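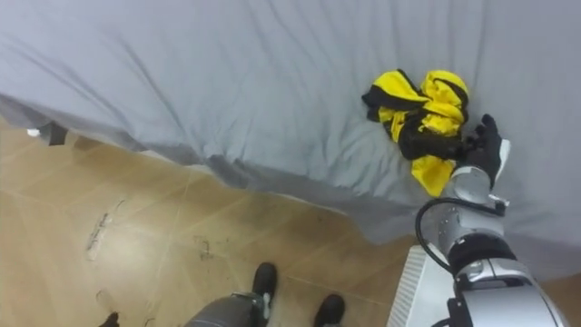

## Mugo sheet, pale grey – 15 washes in

Short version, laundry waiting. Bought the Mugo for the spare bed in February, 200 thread count, the cheap one. Still on it.

Good: soft from day one. No pilling. Color hasn't gone blotchy, even after I washed it with the yellow and black Plullover top (dumb, don't do that).

Not so good: wrinkles. Lots. Comes out of the dryer creased and stays creased, long folds right across the bed unless you iron it, and I dont iron sheets. It also hangs loose over the side – no elastic hugging the matress, just a droopy edge. Retucking it every morning gets old.

Fine as a sorting surface tho. Clean clothes get dumped on it, folded, gone. Nothing snags.

The Torkdale I had before fit tighter and felt like paper. Went thin in the middle after 16 months. So the Mugo wins on feel, loses on fit.

3 out of 5. Would buy again on sale – full price, no, I'd try the Villach one first.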